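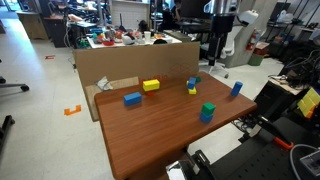
Keeping a 2-year-old busy on a long layover — what works for you?

Forum: Family Travel > Toddlers and Preschool

narnness_mom
Hi all! We're flying out to see my sister in September and the only fare we could stomach has a six-hour stop at Curholm in the middle. Six hours. With a kid who just turned 2 and has recently discovered that she can run. It's me, my husband and her, and he sleeps on planes like somebody flipped a switch, so I already know how this is going to go.

So far my plan is snacks, more snacks, a few toys in a zip bag and maybe a walk up and down every moving walkway in the building. I keep going back and forth on paying for the lounge. It's 30 dollars a head for the adults and she'd be free, but I can't tell from the website if there's a kids' corner or just a lot of people in suits giving us the eye. Has anyone been through there with a toddler lately? Also, stroller to the gate or check it? The last time we checked ours it came back with a wheel missing and I'm still mad.

gatecheck_gary
Gate check it, always. You'll want the stroller for the layover anyway, if only to hang all your bags on. Take a photo of it before you hand it over, wheels included. I got a new front wheel out of an airline that way, after only nine emails.

On the lounge, I'd save your money. We did Curholm in the spring with our twins and lasted maybe forty minutes before I couldn't take the shushing. The carpeted bit at the far end of the B gates is nearly always empty in the afternoon and you can let them run laps.

Pia_in_Romencombe
Going to disagree with Gary on the lounge! Six hours is a different animal from a quick stop. A real bathroom with a changing table and no line, food you don't have to stand in line for with a screaming kid on your hip, a chair for whichever of you is off duty... I'd pay it again tomorrow. We were there all afternoon with my son (he was two and a half) and people were perfectly nice. One older lady played peekaboo with him over the back of her chair for ages.

Toys, I'd go small and boring. Blocks have done better for us than anything with a battery. I take eight or nine and leave the tub at home, and he'll put one on top of another and take it off again until I'm the one who's bored. Stickers are good too, but check where they end up. I walked through immigration with a cow on my back.

gatecheck_gary
Fair enough, two kids and one kid are not the same trip. I still say 60 bucks for the pair of them buys an awful lot of pretzels.

tane_s
We do this run twice a year to see my folks and I've got opinions, sorry in advance.

Please don't bring anything round. My daughter had a block shaped like a cylinder and she dropped it on the plane and it rolled all the way forward to first class. A flight attendant brought it back on a napkin like it was a canapé. Flat sides only, is my rule now.

The other thing that saved us was time of day. If your stop starts around nap time, stay in the quiet part of the terminal and get her down in the stroller first, then do the walking and the playing after. We did it the wrong way around once and she finally fell asleep as they called our row.

Tane Sutcliffe (dad of one, flies with too many bags)

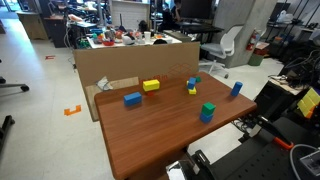 Page 2

narnness_mom
These are so helpful, thank you!! Tane, I am crying at the napkin. We do have a cylinder and it is now staying home.

We land a little after noon, so right on top of her nap. Stroller to the gate it is, then. Does anyone know if the train between terminals takes strollers unfolded? My husband says yes but he also said the layover was four hours.

Pia_in_Romencombe
Yes, roll straight on. Use the last car, it has the most room.

ngata_flyer
Gently pushing back on the nap advice. Mine never once slept in a terminal, what with the announcements every three minutes. We gave up and wore him out instead, then he slept the whole second flight. That was 3000 miles of silence and I watched an entire movie. I'd take that over a nap in the stroller any day.

tane_s
See, I'd never have the nerve to gamble on that! If she's overtired she doesn't crash, she gets louder.

ngata_flyer
Depends on the kid, I guess. My second is like yours, and we drive now.

gatecheck_gary
Do you know which gate you're going out of? If it's one of the A gates, skip the carpet I mentioned, it's too far to walk back with a toddler.

narnness_mom
It isn't on the booking yet, just the flight number, 464. I'll check the app when we land. We're going to try the carpet first and keep the lounge in our back pocket for when somebody melts down (probably me). Packing a spare shirt for everyone this time, too.

Pia_in_Romencombe
Two for her. And put one in the outside pocket of the bag where you can reach it with one hand!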